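Dawber Building Shared Kitchen and Break Room
Minutes of the December Meeting

Present: Treasa Cronin (chair, by virtue of having booked the room), Noreen Keogh (minutes), two from Gosix upstairs, one from Lullach, and a gentleman from accounts who had come in for a spoon and stayed for the first three items.

Apologies: the rest of Lullach, who have a deadline. They had one last time too.

1. Minutes of the previous meeting

Approved, with one correction. The word "biohazard" in item 4 is to be replaced with "salad." Lullach asked that the record show it was their salad and that they had meant to come back for it.

2. Matters arising

The dishwasher sign has been replaced. It now says CLEAN on one side and DIRTY on the other, and someone has already hung it sideways. Treasa has straightened it twice. No action.

The dripping tap still drips. Trurham, the building managers, have logged the fault and sent us a reference number. Noreen has taped the number to the tap.

3. Cold drinks

The main business of the evening. Treasa reported that the drinks order now runs to 40 bottles a delivery and that by the second afternoon there is nothing left except sparkling water, which people take home by mistake and bring back. The green tea goes first. Gosix said this was because it was the only thing in the fridge that did not taste of a birthday party. Lullach said they had never had one and had been told it was a rumor.

Treasa asked whether anyone was taking more than their share. Everyone looked at the fridge.

Noreen proposed that the tea be split between the two fridges, so that a person would at least have to walk down a corridor to be greedy. Gosix objected that the second fridge is next to Lullach. Lullach had no objection. After some discussion it was agreed to split the tea evenly for a trial period and to review it at the next meeting, by which time there will presumably be none in either.

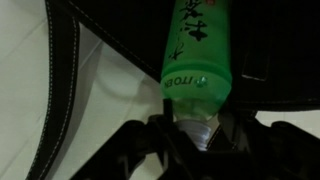 On the matter of how bottles are kept, Gosix asked for a rule that they stand upright in the door. Bottles laid flat on the middle shelf roll when the door is opened, and one of them got the intern on the foot. The intern is fine and has been offered a tea, if we can find one. Lullach said the door shelf was full of mustard. Treasa went to look and confirmed that it was. There is a great deal of mustard, and none of it has a name on it.

Agreed: bottles upright, door shelf only. Mustard to be claimed before the next delivery or it goes.

Action: Treasa to put up a note about the mustard. Noreen to make the note shorter.

4. Empties

The recycling bin under the counter is meant for plastic bottles. Noreen has been looking into it, literally, and found yogurt, a glove and most of a calendar. The recycling firm will not take the bag if there is food in it, and Trurham passes the charge on to us. The last one came to 23 dollars, and it has been paid out of the biscuit money, so those who have been asking about the biscuits may consider themselves answered.

There followed a long exchange about caps. Gosix hold that the cap comes off and goes in separately. Lullach hold that it stays on. The gentleman from accounts had gone by this point, though he put his head back round the door to say that at his last place they took the labels off as well. He was thanked. It was decided to do whatever the sticker on the bin says, and Treasa went to read the sticker. It has worn away apart from the word "please."

Agreed: rinse the bottle, empty it fully, and leave the cap question until someone has telephoned the recycling firm. Half-full bottles are not to be put in at all. The bag leaked on Noreen's shoes in the lift and she would like that minuted.

Action: Noreen to telephone. Treasa to order a new sticker.

5. Names on things

Lullach proposed that all personal drinks be labeled with initials. Gosix pointed out that three people in the building share the initials T.C., one of whom was in the chair. Treasa declined to be known as T.C. Senior. Full first names were suggested and carried, using the marker on the string. The marker is no longer on the string. The string is fine.

Action: Gosix to supply a marker. Treasa to supply a shorter string.

6. Holiday closing

Everything perishable is to be out of both fridges by four o'clock on the last working afternoon, when they will be switched off and propped open. Unopened bottles may stay in the cupboard. Anything opened will be poured away without a hearing. Lullach asked whether cheese counted as perishable. It does.

Nearly all the mugs have gone from the top cupboard again. Would people please look on their desks, and then under the paper on their desks.

Action: everyone.

7. Any other business

Gosix would like a second kettle. Treasa said the outlets would not stand it and that last time we lost the lights as far as reception. Held over.

Noreen asked if another person might take the minutes next time. Held over.

The meeting closed at ten past six, when the cleaner needed the table. Next meeting in the same room, if Lullach have moved their boxes.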